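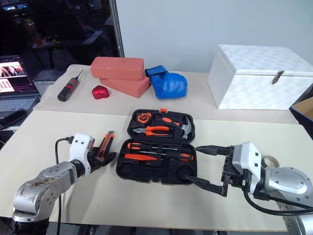 2026-09-04
By Forough Nazari, Tirnent

Progress report to the Pranness Fund: household tool kit library

Dear Kamrul Amarasinghe,

You asked for this report to be shorter than the last one, and for the part about the shed roof to be left out. I have done the first and very nearly done the second.

The kits. Your grant paid for 30 household tool kits to be lent out from the Ghaffari Street shopfront, free, for up to two weeks at a time. All 30 are now on the shelf or in somebody's kitchen. Each one is a black plastic case with moulded pockets, and in the pockets are a claw hammer, pliers, a tape measure, screwdrivers and a utility knife, most of it with orange on the handles. The colour was the supplier's choice and I had no strong feelings about it until the first returns came in. Orange is very easy to see in long grass. I have since become a supporter.

Moulded pockets have their own opinions. There is one correct way to put the pliers back and several ways that nearly work, and a case with nearly-right pliers closes on three sides. Our borrowers tend to solve this with a rubber band. We now open every kit flat on the bench when it comes back, put each tool in its proper place, and check the latch before the case goes out again. It takes a few minutes and has cut the number of people phoning to say their hammer has fallen out on the bus.

Lending. We made 200 loans in the reporting period, against a target you will remember as lower and I will remember as optimistic. The busiest weeks were at the end of the university lease year, when half the neighbourhood takes apart a bed and the other half tries to put one together. The most common reason given on the form is "shelf". The second most common is "same shelf".

Losses. We are missing 19 individual tools, mostly screwdrivers. One tape measure came back in excellent condition but belonged to a different organization, and we have returned it to them. No whole kit has been lost, although one spent the summer in a canoe. Utility knives are a separate matter. They go out with the blade retracted, they are signed for by an adult, and they are the first thing checked on return. All of them are accounted for.

Money. We have spent $1,110 on replacement tools, spare blades and labels, which leaves the replacement line a little over where I promised it would be. The labels are to blame. The first batch was paper, and paper labels do not enjoy garages. The second batch is vinyl and has so far survived everything, including an attempt to remove it by a borrower who felt it spoiled the look of the case. I would like your permission to move the leftover from printing to cover the difference. A form is attached, signed in the place where you told me to sign last time.

Evening classes. The basic repairs class run with Jurkico has been held as planned in the back room. People learn to hang a picture, tighten a hinge and read a tape measure past the first row of numbers. Attendance was better for hinges than for pictures. We had proposed a session on patching drywall, and it went ahead, and the wall is being seen to.

Between now and November we plan to replace the missing screwdrivers, print a small card for the inside of each case showing where everything goes, and try Saturday returns, which borrowers have been asking for and which I have been avoiding. The card has been drafted twice. In the first draft the hammer was backwards.

The roof is fine, thank you for asking.

Forough Nazari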